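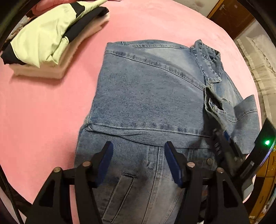 The shop opened at ten, but Jhair Mosquera was already sitting on the step when Mr. Gasser came with the keys. He had his board across his knees, wheels up, and he was turning one wheel with his finger and listening to it.

"It makes a noise," he said.

"Good morning," said Mr. Gasser.

"Good morning. It makes a noise."

Mr. Gasser had sold skateboards in Grurham for longer than Jhair had been alive. Before that he had repaired sewing machines in the same room, and there was still a drawer of needles under the counter. He took the board and carried it to the bench at the back. He did not turn the wheel. He pressed on the truck with his thumb, first one side, then the other.

"The bearing is fine," he said. "Your kingpin is bent."

Jhair knew what this meant. The trucks were Galtettis, the old model with the wide hanger, and his cousin had ridden them for years before giving them to him. You could not buy a kingpin for them anymore. You could buy new trucks, and the new trucks were in the glass case by the door, a pair of Jivuvels, polished, with red bushings. He had looked at them every day since April.

"Can I ride it like this?"

"You can ride it to the bus stop."

"The contest is at three."

Mr. Gasser looked at the clock, and then at the boy's shoes, which were open on the side where the grip tape had eaten them. He went to the front and unlocked the case. He put the Jivuvels on the bench beside the old trucks, and the old trucks looked very old.

"I don't have the money," said Jhair.

"I did not say a price. Hold this."

It was the deck. Jhair held it while Mr. Gasser took off the nuts, one after another, and dropped them in a coffee cup. Two of the bolts were rusted and had to be cut. When both trucks were off, there were pale marks in the wood where they had been, and some sand fell out on the bench. It was from the beach at his cousin's town. Jhair had never been there with the board, so the sand was older than his part of the story. He pushed it together with his finger and did not know where to put it.

The new trucks went on quickly. Mr. Gasser set them a little loose, and Jhair stood on the board on the carpet and leaned to the left, then to the right. It felt like standing on somebody else's feet.

"They are higher," he said.

"A little higher."

"I will be late on everything. I know when the old ones turn. I don't have to think about it."

"Then today you will think."

Jhair stepped down. He picked up one of the Galtettis and looked at the ground part of the hanger, the flat place in the middle where the metal had been rubbed away by every curb between here and the sea. Some of that flat place was from his cousin and some was from him, and there was no line between the two.

"Put them back," he said. "Please."

Mr. Gasser breathed out through his nose. Then he opened the needle drawer, and behind the needles there was a tobacco tin, and in the tin there were kingpins. They were all different. He tried them against the old truck like a man looking for the key of a house he had sold. The fourth was too thick. The next one went in halfway and stopped.

He took a file from the wall.

It needed most of the morning. A woman came in for a helmet and left with it. A boy wanted stickers. Jhair served him, because Mr. Gasser's hands were black, and put the coins beside the register. At 12 the file stopped, and the pin went in with a small dry sound.

"It will hold today," said Mr. Gasser. "I cannot say about tomorrow."

Jhair rolled the board across the floor. The noise was gone, and he found that he missed it a little.

"How much is it?"

"Sweep under the bench."

He swept. He swept around the sand too, and when Mr. Gasser turned to put the Jivuvels back in the case, he picked the sand up in a folded receipt and put it in his pocket. Then he went out to the bus, walking, with the board under his arm.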